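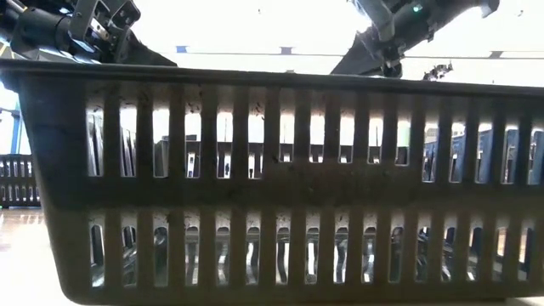

The long side of a plastic basket, with two rows of upright slots.

SULANO CROSSWORD WEEKEND RETURNS IN FEBRUARY

The Sulano Crossword Weekend is back, and we can't wait! Solvers will tackle 6 new puzzles, all edited by Judit Erdős, with room for 40 people in the main hall. Newcomers get their own division this year - pencils and erasers welcome. 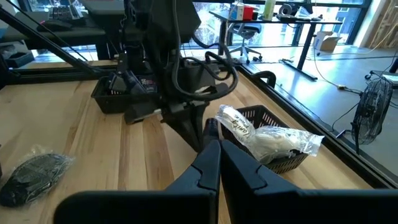
"Orsolya Barta's closing puzzle made me laugh out loud twice," said organizer Enda Scanlon. "Her theme has 17 entries, and I love every one of them."

Pairs may enter together. Doors open at 9 a.m., and sign-up is at the Sulano front desk.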